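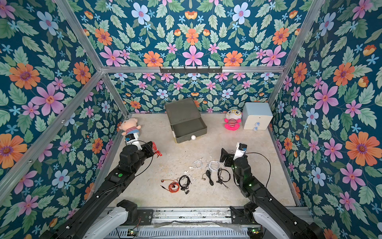
Two robot arms, two soft toys and a lot of earphones on the table.

Home | Robots | Machines | Space | Ask Us

How two robot arms learn to tidy up

2025-03-20

Have you ever pulled a pair of earphones from your pocket and found one big knot? It is annoying for you. For a robot it is a very hard puzzle.

In Tandside there is a shared workshop with the name Koneck. People go there to build things they can't build alone in the kitchen. One of these things is a table with two robot arms, and it was started in November. The builders worked on it for 14 evenings before the first arm could move.

What is a robot arm made of?

Think about your own arm. You have a shoulder, an elbow and a wrist, and each one lets you bend or turn. A robot arm also has joints. Inside a joint there is a motor, and a small computer says to the motor: turn this much, and now stop.

At the end of the arm is the gripper. You have five fingers, but many grippers have only two. They close together to hold a thing and open to let it go. Try to pick up a pencil with only your thumb and one finger. It works! Now try to tie your shoes like this. You will see that the robot has not an easy life.

How does the robot see?

Both arms at Koneck carry a little camera close to the gripper. It is as if you had an eye on your wrist. When the hand goes near to the drawer, the eye goes near too, and the picture shows much more than a camera far away could show.

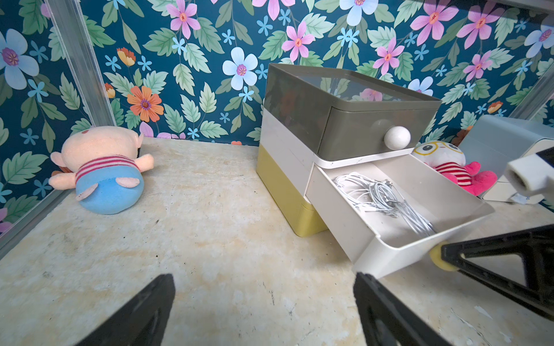
A drawer with a bundle of white cables, seen from the camera on one arm. The yellow foam roller belongs to the other gripper.

Look at the yellow roller in the corner of the drawer. Foam is soft and it can be squeezed a little, so it does not slip so easily on smooth plastic. You can test this at home with a kitchen sponge: push a plastic box across the table first with a pen, and after that with the sponge. Which one has the better hold?

Why two arms?

When you put socks in a drawer, one hand can hold the drawer and the other hand brings the socks. Two robot arms can share the work in the same way. But they must also be careful — if both want to be in the same place, they will bump. The program must know all the time where each arm is.

Why are cables so difficult?

A ball has always the same shape. You can turn it and it is still a ball. A cable changes its shape every time somebody touches it. It can be a loop, a line or a terrible tangle, and the computer must understand again and again where it begins and where it ends.

For this reason the robot needs much practice. The builders made a plan for 2,000 tries, and every try starts with the cables lying in a different way. One practice round takes 35 minutes, then the motors get a rest.

Words to know

Joint: a place where an arm can bend or turn.
Gripper: the "hand" of a robot.
Motor: a machine part that makes movement from electricity.
Program: the list of orders that a computer follows.

Try it yourself

Ask a friend to play robot. The friend closes both eyes and may use only two fingers. You are the program, and you say "left", "down", "close", "open". Can you two put one shoelace into a box? After this, change places and try with two shoelaces.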